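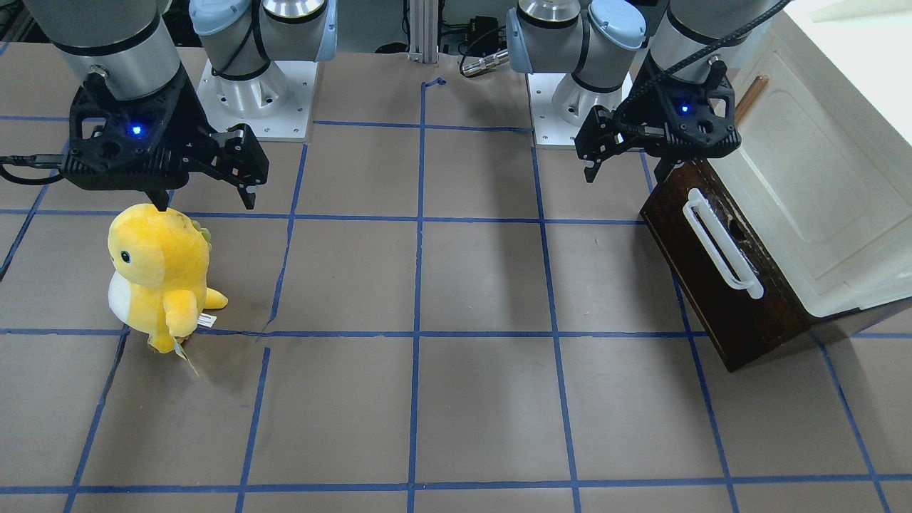
Ekrem Dursun objected at the end of last week's class that a grid is the laziest plan a town can have, and that anyone with a ruler could have drawn Plosateo before breakfast. I have been looking forward to answering him ever since!

# Week 3: Towns laid out in squares

## Starting with the objection

Ekrem is right about the drawing. A grid is quick to draw and quick to mark on the ground, and that is a large part of why people kept coming back to it. If you have to settle several hundred families on open land before winter, speed matters a great deal. You need straight lines, right angles and plots that can be handed out without a quarrel.

The lazy part ends there, though. Somebody still has to decide how big a block should be, how wide the streets are, where the market goes, which way the whole thing faces and what to do when the lines meet a river. Change any one of these and you get a very different town. Most of today is about those choices, and I think they are some of the most enjoyable puzzles in the whole course.

## How you mark one out

The basic kit hardly changed for centuries: pegs, cord, and some way of making a right angle. The Romans used an instrument called a groma, a staff with a cross on top and a plumb line hanging from each arm. You sight along one pair of lines, then along the other, and you have your two main directions.

With cord alone you can do it using a triangle whose sides are 3, 4 and 5 lengths. Peg out those three sides and the corner between the two shorter ones is square. We'll try it on the lawn in week 5 if it stays dry. Bring shoes you don't mind getting muddy in case it doesn't.

You can get a feel for the same thing indoors with painter's tape on any large tabletop. Lay the longest strip first and measure everything from that one. If you measure each new line from the line before it, small mistakes pile up, and by the far side you'll be well out. Surveyors had exactly this trouble, and you can often see it in old plans as a block that is fatter at one end than the other. Look for these! They tell you where the work began.

## Block size

Small blocks mean lots of corners. Corners are good for shops, and they give people on foot a choice of ways to go. They also use up land, as every extra street is ground you can't build on.

Large blocks save on streets but leave you with a problem in the middle. The land at the centre has no frontage, so people fill it with gardens, workshops, stables, then back lanes, then houses along the back lanes. Give it a century and the big block has turned itself into several small ones.

Grustdale shows this very nicely. It was set out with square blocks measuring 400 feet on a side, far too deep for the cottages that were put on them. On the first survey the middles are blank. On the later one (sheet B in your pack) almost every block has a crooked lane running into it, each with its own name. My favourite is Pudding Entry, which bends twice for no reason I have been able to discover, and which still bends twice today with a car park wrapped round it.

Compare Wellatia, where the blocks are long and thin, 186 feet by 400. Nearly every plot has a street at the front and a service lane behind, planned from the start. The middles never filled up in the same way because there was hardly any middle to fill.

**Look at in your pack:** sheets A and B for Grustdale, sheet C for Wellatia. Use the scale bar on each sheet, as they were copied at different sizes.

## Street width

Here is where the plan starts to show what its makers cared about. In a town with all its streets the same width, no address is grander than any other, at least on paper. In a town with one broad street and many narrow ones, somebody has decided in advance where the money will go.

Wellatia has a main street 87 feet wide, crossed by side streets of 22 feet. Stand at one of those crossings and you feel it at once: you come out of a street where neighbours could almost chat across from upstairs windows, into a great open space with sky over it. Market day took up the whole width. The side streets, meanwhile, stayed shady in summer and out of the wind in March, and the people who lived on them were very fond of them, if the letters in the town archive are any guide.

Wide streets are hard to look after, mind you. They need paving, drainage and lighting, and for its first generation the main street seems to have been mostly mud.

## When the land won't play along

A flat site gives a grid an easy life. On a slope you have two choices. You can tilt the whole grid so that the long streets follow the hill and only the short ones climb, or you can ignore the hill and let the streets go straight up it. The second choice gives you steep streets, flights of steps and wonderful views.

Plosateo took the second road. Its lower blocks are perfectly regular, and then at the old ropeworks the ground rises sharply and three of the streets become stairs. On the plan you'd never guess, which is a useful warning. A plan shows you length and width and keeps very quiet about height. Always check for contours, and if there aren't any, look for clues: street names with "Hill" or "Bank" in them, a stream crossing the blocks, a church set a little off the line.

Rivers make for even better reading. A grid that meets a river at an angle leaves a row of odd triangles and wedges along the bank. These were awkward for houses and so went cheaply to tanneries, timber yards and boatbuilders. Much later the same scraps often became parks. If you see a row of oddly shaped green patches by the water, you may well be looking at the leftovers of a grid.

## Two grids in one town

Llorente is the one I love most, and I promise to keep it short. It has two grids, set out by two landowners who were not on speaking terms. Each lined his streets up with his own boundary, and the boundaries were not parallel. Where they meet there is a zigzag street called the Seam, lined with wedge-shaped buildings, and crossing it on foot means a small sideways shuffle at every junction.

Plenty of real growth happens like this. A town begins with one tidy plan and then new pieces get stitched on at new angles. Once you've learned to spot a seam you'll find them everywhere, and a bus ride across town will never be dull again.

## Back to Ekrem

Was Plosateo drawn before breakfast? The lines may have been. The market square, however, sits off-centre, two blocks nearer the spring than the middle of the plan, and the plots beside it are half the usual width so that more traders could have a front on the square. Somebody had walked that ground and thought about where people would carry water and sell onions. I find that rather touching.

He may still disagree, and I hope he does so at length.

## Words to know

- **Frontage:** the side of a plot that faces the street.
- **Groma:** the Roman sighting tool described earlier.
- **Infill:** building on land left open inside a block.
- **Baseline:** the first line measured, from which the others are set out.
- **Seam:** our own word for the place where two grids meet.

## For next week

Choose one block in a town you know well and draw it from memory, lanes and all. Then go and walk round it, and draw it again. Bring both drawings, however wonky. Neatness doesn't matter in the slightest, but do mark north.

Read pages 4 to 9 of the pack, on market squares. The footnote about the Grustdale pump is worth finding too.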